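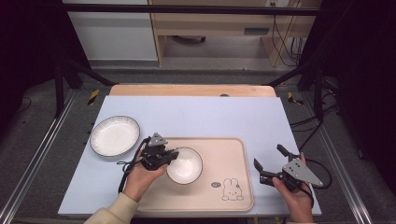

Nasodberg tableware set: read me first

Hello! This folder holds the recordings I made while trying out two sets of fingers on our hand-held grippers, plus the notes I scribbled along the way. I'm Nandi Sithole and I did most of the recording, with Riaan Ngcobo taking over whenever my wrists complained (they did, a lot).

What's in it

There are 265 recordings. In 132 of them we used the Okus fingers, and the rest were done with the Imai ones. Each recording is one go at a short table-laying job: pick up a bowl, put it on a tray, move a plate, that kind of thing. Both hands are used every time, even if one of them is only steadying the tray.

Every recording has its own folder with the head view, a file of finger openings for left and right, and a text note. Please read the notes! Some are one word, some are me moaning for a paragraph about a cable, and the moaning ones tend to be the useful ones.

How the two compare

I went in expecting to like the Imai fingers more. They're softer at the tip and lovely on thin rims, so for plates I'd still choose them. But on bowls they bend just enough to let the thing swing, and you end up chasing it. The Okus pair feels clunky for the first half hour and then you stop noticing it. Châu Tiêu, who has far steadier hands than me, disagrees and wants it written down that she'd take Imai for everything. Written down, Châu.

The weight of the mounting plate on top matters more than I thought it would. After a long morning my left hand droops, and you can see it in the finger angles. I've left those recordings in, with "tired" in the note.

Things to watch for

The cables drag. If you loop them too short they tug at the wrist when you reach across, and if you leave them long they wander onto the board. We never found a length that pleased everyone.

Left and right were swapped in 5 recordings from January. The folder names end in "swap" and the files have not been corrected, so flip them yourself before you use them.

The clock on the right gripper runs slightly behind the left. Rawiri Te Moana wrote a little script called align that sorts it out. Run it before anything else, then check the opening and closing against the head view by eye.

Using it

Help yourself for anything inside the Selasar project. If you want to share it further, ask Ifigeneia Gavalas first. This is version 2, and version 1 had the finger openings in the wrong units, so please bin it if you still have a copy.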